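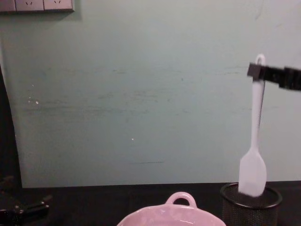

Unit 3 handout: hand tools for the small kitchen

Bring this to the practical, no spare copies. Room code is Privomeck 20, same as before.

Spatulas first. We use three words and people mix them up:

Scraper - flat, bendy head, for getting batter out of a bowl. Silicone mostly now, used to be rubber.
Turner - stiff, thin edge, goes under things.
Spreader - narrow, long, for frosting and fillings.

In this unit "spatula" on its own means the scraper. If the recipe sheet means a turner it will say turner.

Silicone: takes heat well, but check the number on the tool or the packet. Cheaper ones vary. Do not leave any of them leaning in a hot pan while you go do something else. White ones show tomato and turmeric stains, does not mean dirty, but wash properly before deciding that. Smell it too. Silicone holds onion and garlic for ages, so keep one for sweet and one for savory. The Grirka sheet says a long soak in baking soda helps, worth a try.

Parts to know for the quiz: head, neck, handle, hanging loop. Neck is where food hides on the two piece kind, pull the head off and wash inside. One piece kind is easier, no joint.

Holding it. Light grip, thumb along the handle. Scrape round the bowl wall in one long pass, turn the bowl with the other hand, then across the bottom. Folding is diffrent: cut down the middle, sweep under, lift over, quarter turn. Stop when the streaks are gone. Overfolding knocks the air out and we saw what that did to the sponge.

Hanging and storing
- hang by the loop, head down
- dry first, wipe the loop as well
- not in the knife drawer, blades nick the edge
- hooks away from wall sockets and the stove

Nicked or torn head = throw it out. Don't trim it with scissors.

For next time: read Hong, the chapter on folding and creaming, and fill in the Plullus worksheet, both sides. Budget part of the worksheet, a basic set should come in at roughly 20 dollars, list what you would buy first and why. Put you name on it this time.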